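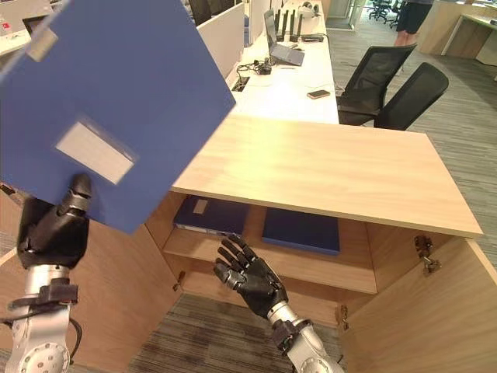
Pei-shan Wei's view is that we should stop adding tasks until the binder one holds up, and she put it to the whole Skumholm team in those words. I agree with her, though it means this report is thinner than the plan promised Lirnerar in March.

The plan called for 300 usable demonstrations of the cabinet job by remote control: open the door, take a binder off the shelf, put it back, close up. We have the 300. I am less sure about "usable." The operators learn to work around the lag, and their workarounds end up in the data — long pauses before a grasp, a second try at a door edge that was fine the first time. A policy trained on that will pause too.

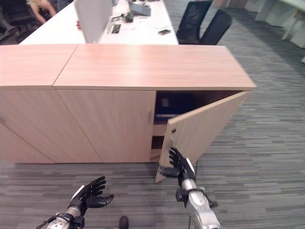 Doors remain the worst of it. Mateos wants to guide the arms by hand for the door part and keep remote control for the binders. I have let him try it for 2 weeks. His first 11 runs look smoother to me, but he picked the cabinet position himself, so I would not read much into them.

Amton's claim that their filtering tool will clean up the rest is untested here. I would hold that payment until we have trained with and without it. Results to you by the next report.

October 30, 2023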